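Stivarwood Bench and Bin Check — with comments
Room 44, sorting table
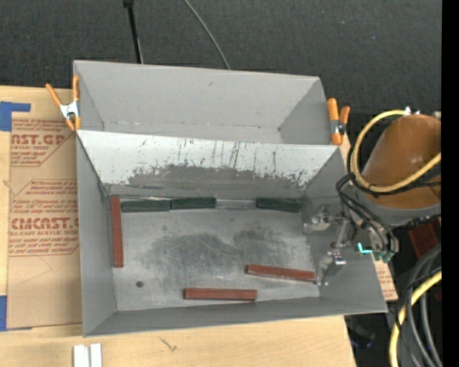

The two gray bins on the sorting table, blocks in the front one.

Date: 23 September 2023
Checked by: Raelene Ruddock
Read over by: Paora Prendergast
Last full check: August

Ratings are the usual ones: OK, WATCH (fine to keep using, look again next time), FIX (someone has to do something before the next check). I've kept the comments in full because Huia asked me to, and because I do like to write them. If you only have a minute, read the ones marked WATCH or FIX and skip the rest with my blessing.

1. TABLE

1.1 Top level and steady — OK
I leaned on all four corners with my full weight and it didn't budge. The new pads Tayla Ngata put under the feet in August have settled in nicely, and the table has stopped creeping toward the wall the way it did all spring.

1.2 Top free of splinters and raised grain — OK
I ran a cloth over the whole of it, edges included, and it caught on nothing. It's a pretty pale wood and it shows every ring a coffee mug leaves, so please keep the mugs on the shelf by the door.

1.3 Underside and fixings — WATCH
One screw on the window side was a quarter turn loose. I tightened it and put a pencil tick next to it. If it has moved again by next time we should put a washer on it.

2. REAR BIN

2.1 Empty when not in use — OK
Nothing in it, thank you everyone!

2.2 Walls, inside — OK
The light gray finish is holding up very well, and the long back wall is mostly smooth. There's a small dark mark near the upper middle of it. I rubbed at it with a damp cloth and then with the mild cleaner and it stayed just where it was, so I've written it down and will leave it in peace.

2.3 Seams — WATCH
Small chips along the seam at the foot of the back wall. I couldn't feel an edge with a gloved finger, but chips have a way of growing, and this is the bin that people will reach for when the front one goes off to be painted. Please don't scrape along there with the hand brush. Use the soft one, the one with the Ernano sticker on the handle.

2.4 Rim — OK
All the way round, no burrs.

3. FRONT BIN

3.1 Back wall, inside — FIX
I know I've gone on about this one before, and I'm going on about it again. The top of the wall still has good pale paint on it, and then lower down it is badly worn, in a wide dark gray patch with ragged edges. There are thin scratches going up above the patch and more chips over toward the right. Ebony Sheehan wondered whether it could wait until the winter shutdown. I'd rather it didn't, as loose flakes end up on the blocks and from the blocks on our hands. I've asked McAlister for a price on stripping and repainting this bin, and they have given us job number 1688, so quote that if you ring them.

3.2 Other walls, inside — OK
The left wall is plain and sound. The near and right walls had a wipe and a good look with the flashlight, and I found nothing to write down for either of them.

3.3 Floor — WATCH
Scuffed, with fine scratches all over and a darker, cloudy area in the middle. There's also a small round dark spot near the lower left corner. I pressed it with the end of a pencil and it felt solid. The metal is bare along part of the back edge of the floor too, between two of the green blocks, so keep damp cloths from sitting in there overnight. When it does go for painting, I'd like McAlister to tell us whether the floor ought to be coated or left as it is.

3.4 Rim — OK
A bit rough at one corner. I took it down with a strip of 1000 grit and it's pleasant to hold now.

4. BLOCKS

4.1 Right set in the bin — OK
Six blocks, three dark green and three reddish-brown, which matches the card.

4.2 Edges and corners — OK
I took each one out and turned it over in my hands. No splits, no sharp corners. One of the green ones has a softened edge that I find rather nice, and it can stay.

4.3 Lying flat, nothing stacked above the rim — OK
They don't have to be in neat rows. Three green along the back and a red one down the left side is perfectly good, so long as nothing is propped on a wall where it could slide down onto fingers.

4.4 Clean — WATCH
A little gray dust came off on the cloth, and I'd put that down to item 3.1. Wipe the blocks at the end of each session until the bin has been done.

5. PAPERWORK AND STORES

5.1 Card on the shelf up to date — FIX
The card still has the old locker number on it. It should read 1089. Tayla has the key and the good pen.

5.2 Gloves and cloths — OK
Plenty of both. The Brustley gloves run small, so if you have big hands take the pair from the bottom drawer.

TO DO
Raelene — chase McAlister for the price (3.1, 3.3)
Tayla — correct the card (5.1)
Huia Paewai — washer for the table screw if needed (1.3)
Everyone — soft brush only in the rear bin, wipe the blocks after use

Paora's note: Read and agreed. I would move 2.3 up to FIX if the chips reach the corner. Ebony is happy for the painting to go ahead once we have the price.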